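Visit Report: Open Day at the Plorkmont Spine and Posture Clinic
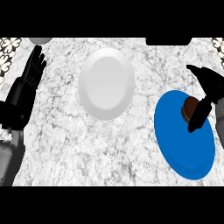 A white plate and a blue plate on a marble worktop.

Members of the Thibodeau Patients' Forum attended the clinic's open day in May at the invitation of its director, Brittany MacPherson. The visit began at 10 in the morning and covered the assessment rooms, the exercise hall and the outpatient desk.

In her welcome, Ms MacPherson reported that the clinic had received 1081 referrals for neck and upper back pain over the past year. Adults in desk-based work remain the largest group. Referrals from general practice are now seen within four weeks, although follow-up appointments still take longer than the clinic would wish.

Tyson Dufour, senior physiotherapist, led the tour of the assessment rooms. He explained how a first appointment is arranged: a discussion of daily habits, a check of neck movement and a short test of shoulder strength. Scans are requested only where the examination gives grounds for one. Visitors were invited to try the movement test themselves, and several did so.

The exercise hall holds group sessions under the Proltley programme, a six-week course for people whose pain has lasted longer than three months. Roughly 100 patients completed it last year. Members asked about evening sessions for those unable to leave work. Mr Dufour confirmed that one is under discussion, subject to staffing.

Parking at the Olex Road entrance is limited and the side door is not step-free. The forum has raised both points with the clinic in writing and will circulate the reply to members.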